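Ilham Gaber has killed 50 people, by her own count, and she feels bad about two of them.

"One was a dentist," she says. "I'd given him a nice dog. The other was a typo. I wrote the wrong name in a chapter, liked the result, and left him dead."

Her new thriller, Wetomance, runs 395 pages and takes place over five nights in a river town where a retired court reporter, Aidoo, starts finding errors in her old transcripts. Somebody has been changing the testimony. Gaber wrote the opening in January and then threw it out.

"It had weather in it. Two pages of fog. My editor, Ye-ji Ji, wrote 'lovely' in the margin and crossed out the whole thing."

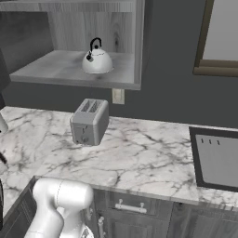
She knew the killer's name early on, then changed her mind in chapter eight -- a decision she blames on boredom. "If I can't stand having lunch with him, he can't carry the last act. So I picked someone worse, with better manners."

Does she read her reviews? "Only the bad ones. The good ones make me lazy for a week."

A second Aidoo book is under way, set on a ferry called the Wusine. Gaber gets seasick, and has done all her research from the parking lot.

"You can see the boat fine from there," she says. "They sell doughnuts."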